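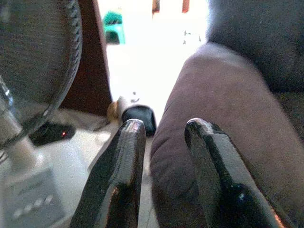 Two-arm cushion pickup, bad grasp timing

plunis_ops
Recording sofa tidying by remote control, 28 takes so far. The replayed policy closes one gripper early and shoves the cushion into the backrest. Wrist views or operator?

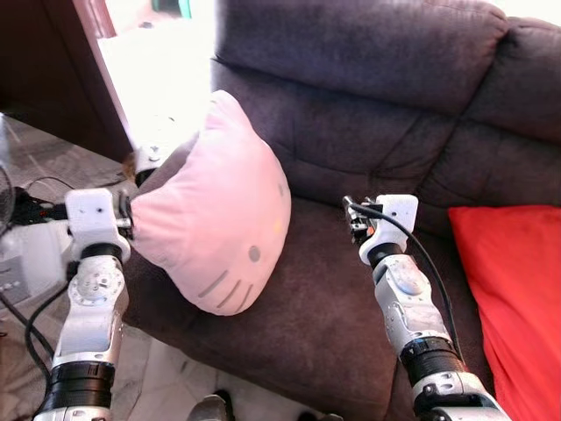 Left gripper in contact, right one pointed toward the seat, not touching.

rbhatt
Operator. Pause before closing and the policy learns the pause. Cut idle frames over 13.
— Ravindra Bhatt

kettle_drum
Disagree. Trimming hides the wait for the second arm. I'd keep the pauses and record more takes with the cushion moved.

plunis_ops
Trimmed 4 takes as a test. Both ends gripped at the same height is what I want it to copy:

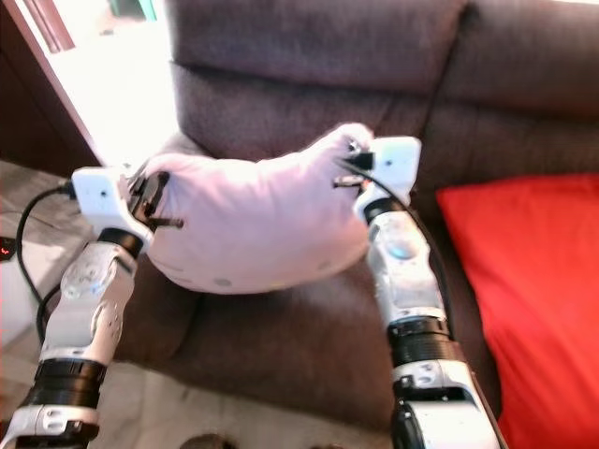 Two-sided hold over the seat.

rbhatt
Fine pose. Check the clock offset between arms before you trim the rest.

kettle_drum
Still say leave them in.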